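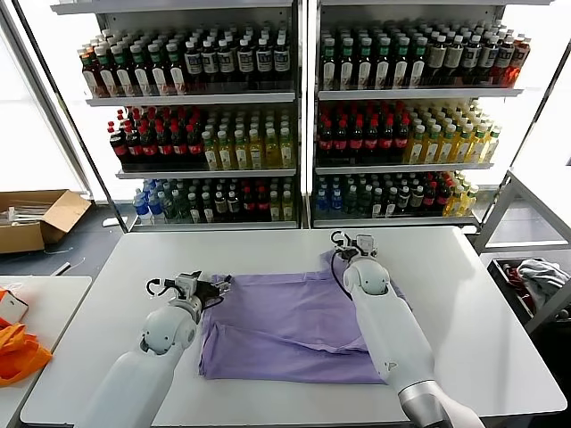 A purple garment spread flat on a white table.

Campaign Season Around the House: Signs, Shirts, Stickers and Paper

Updated May 6, 2020

Our primary is in June, and the garage is already filling up. These are the things that have worked at our place over several elections, including the county race in Rudden when we stored signs for half the precinct.

Yard signs

Push the wire stand into the ground before you put the sign on it. If the soil is hard, pour a quart of water on the spot and wait ten minutes. Step on the lower crossbar, never the top one, or the legs will splay.

Corrugated plastic signs wash with dish soap and a soft rag. Don't use anything gritty on the printed side. Dry them standing on end so the water drains out of the channels. If you stack them damp they grow a gray film inside that you can't reach.

Store signs flat, face to face, with the stands bundled separately. Two bungee cords hold 21 stands. Slip a cut piece of garden hose over the sharp ends.

Check your town's rule on when signs have to come down. Ours allows 8 days after the vote. Skismont, across the river, goes by the size of the sign as well as the date, so call the clerk's office there if you have a corner lot.

Old signs make good drawer liners, paint trays and kneeling pads. They cut easily with a utility knife along the channels.

Campaign shirts

Turn them inside out and wash cold. The cheap prints crack in a hot dryer, usually across the candidate's name. Hang them, or dry on low for half an hour and finish on a rack.

Wash a new dark shirt by itself the first time. The navy ones from the Garkuvine campaign turned a whole load of dish towels blue.

For sweat marks after a day of door knocking, mix baking soda and water to a paste, rub it in, leave it an hour and rinse. Sunscreen stains need dish soap worked in before the wash.

Never iron over the print. Iron from the back with a thin towel underneath.

Stickers and bumper stickers

Warm a bumper sticker with a hair dryer for 90 seconds, then lift a corner with an old plastic card and pull slowly, low to the surface. Warm it again when it starts to tear. Leftover glue comes off with vegetable oil on a paper towel, followed by soapy water.

Lapel stickers should come off before the shirt goes in the wash. If one has been through the dryer, put the shirt in the freezer for an hour and scrape with a spoon. Keep stickers off suede and leather altogether.

Mailers and door hangers

We had some 700 pieces of leftover literature after the Nilsuwan school board race. Glossy card stock doesn't burn well and shouldn't go in the compost. Most curbside programs take it with mixed paper once rubber bands are off. Uncoated flyers with a blank back go in the kitchen drawer for grocery lists.

Keep your sample ballot and registration card in one envelope, taped inside a cabinet door. Put the absentee deadline on the outside in marker.

Clipboards

Ink comes off a plastic clipboard with rubbing alcohol. For a hardboard one, sand lightly and wipe on a coat of paste wax. Tie the pen on.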